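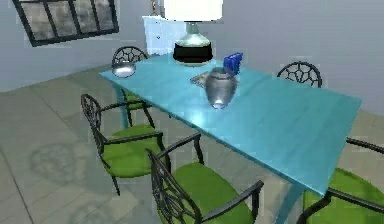
Dining set, turquoise table and green seats. Render.

2022-03-26 – equipment plan, Trolladcombe

Went over the arm purchase with Lorcan Quinlan. Budget line is 3000 for the gripper and wrist camera, nothing left over for a second mount. Clasico quote came in at 3004 with shipping. Asked them to drop the spare fingers.

Sim work stays on the existing workstation. Dining layouts load with the current card, so the GPU request moves to June. Need 2 more license seats before then; Drostitz sells them for 24 months minimum.

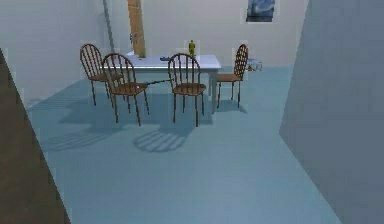 Can we order the arm before the sim runs are finished?
Reach has to be settled first – the short and long versions take different base plates, and neither can be returned once unpacked.

Abu Hammour site wants the same parts list as ours. Send it after the Clasico revision, without the base plate line.

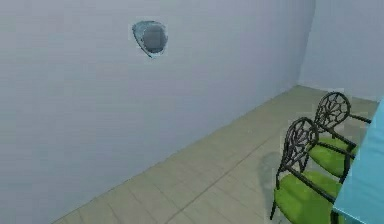
Wall side of the table, two chairs, open floor to the left.

To do: floor clearance for the mobile base, revised quote, power drop for the bench.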